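Every March I decide we are going to move. It passes, the way a cold passes, but for three weeks or so I am unbearable. I keep the listings open on my phone during meals. I say things like "south-facing" out loud.

This year it was Wendby. I had never been to Wendby. I had driven past the sign for Wendby, once, in rain, and thought it looked like a town where people owned good boots. A house came up on a street called Kauppinen Lane with three bedrooms, a porch, and a listing that used the word "whisper-quiet" four times. I should have noticed that. You don't say quiet four times about a quiet house. You say it once and move on to the closets.

I went on a Monday, because I had the day off and because I believed, with no evidence at all, that a Monday would show me the real town. The agent had a folder. She told me the place was 2,097 square feet, and I nodded as if I could picture a square foot, let alone that many of them laid end to end. I have been nodding at square footage for my entire adult life.

The house was fine. It was better than fine, it had a window seat. I was already choosing which books I would pretend to read on it when the floor started to hum. Very low, more in the knees than the ears. The agent turned a page in her folder. I asked what it was and she said, "What's what?" with great professionalism.

It was the Vurkora plant, which makes lids. I looked it up in the car. Lids for jars, lids for tubs, lids for other companies' lids, possibly. It runs two shifts and sits behind a row of poplars at the end of the lane, and Wendby has a population of around 4,000, most of whom, judging by the town message board, gave up discussing the hum years ago and now argue about parking.

What bothers me is that I could have lived with it. I grew up next to a rail yard. I slept through freight cars being slammed together at two in the morning, and when we moved away I lay awake for a month, listening to all that nothing. I didn't mind the lids. I minded "whisper-quiet." If the listing had said "mild industrial hum, you get used to it," I might be writing this from a window seat.

So we're staying put. Our own place has its noises too - the pipe that knocks, the upstairs neighbor who seems to be bowling, the refrigerator, which sings - and I know what time each of them starts. I have deleted the app. I have deleted it before, so I'm not asking for applause. The listing is still up, by the way. They've dropped the price a little and added a fifth "quiet."
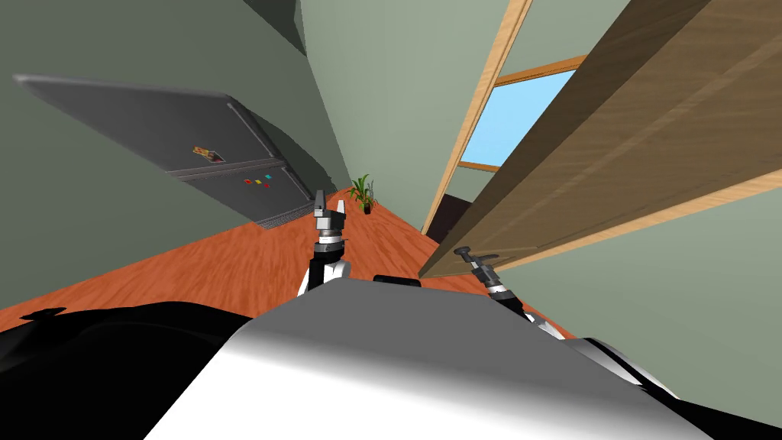
Stelleseo: I rented two streets over from Kauppinen Lane and you really do stop hearing it. The trouble is the week in summer when the plant shuts down and the whole town sleeps badly. Also, go see it again on a Sunday if you're even slightly tempted. No shifts, and you can hear the poplars.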